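Wornum Site Review Meeting
Minutes, July

Present: Maya Tannous (chair), Fouad Ghanem, Shanti Rastogi, Arnel Saludo
Apologies: Fadi Kassab
Meeting opened 2:10 p.m.

1. Previous minutes

Accepted with one correction. Item 4 should read "grip force limit", not "grip force target".

2. Gripper closing fault during bedding work

Shanti went through the fault report. On the soft goods task, one of the two hand-held grippers failed to release when the trigger was let go. The fingers stayed closed on a blanket and the operator's other hand was near the tip at the time. There was no injury. The operator called a stop and the tool was unplugged.

Fouad had pulled the logs before the meeting. The log shows 656 closing cycles on that tool since its last service, and the trigger return signal dropped out 10 times in the final session. Nine of those cleared before the operator would have noticed. The last one did not. The right-hand tool from the same pair has a clean log.

Arnel asked whether fiber from the blankets could be getting into the finger linkage. Shanti said lint was found in the housing when it was opened but she could not say it was the cause. The trigger cable also had a worn spot close to the connector. Both are being treated as possible until the bench test is done.

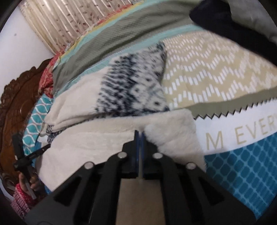 Maya asked why the earlier dropouts were not picked up. Fouad said the software writes them to the log and shows nothing to the operator. Jitby, who wrote the logging package, have been asked for an audible alert after a single dropout. They have agreed in principle but gave no date. Maya asked that this be chased.

Agreed: the faulty tool stays out of service. No two-handed bedding work at Wornum until the spare from Prutdale has been checked and signed for. Single-tool work may continue with the free hand kept clear of the fingers.

3. Recordings affected

Shanti reported that 224 recordings were made with the faulty tool since its service. She proposed holding all of them back until the finger position readings have been compared with the video. Arnel thought the early ones were probably fine and could go out now. After discussion it was agreed to hold the whole set. The rest of the 3886 recordings in the project are not affected.

4. Stop procedure

The operator had to reach behind the bed to get to the plug. Fouad will fit an inline switch to each tool lead. Arnel will rewrite the stop card and go over it with each operator before their next session.

5. Spares

Rizk quoted for four trigger cables and two finger sets. Maya approved the cables. Finger sets deferred until the bench result is known.

6. Any other business

Fadi asked by email for the storage room key to be returned to the front desk. Arnel has it.

Actions
Fouad: bench test on the faulty tool; inline switches; chase Jitby
Shanti: hold recordings and start the comparison
Arnel: stop card; storage room key
Maya: order cables; arrange collection from Prutdale

Meeting closed 3:05 p.m.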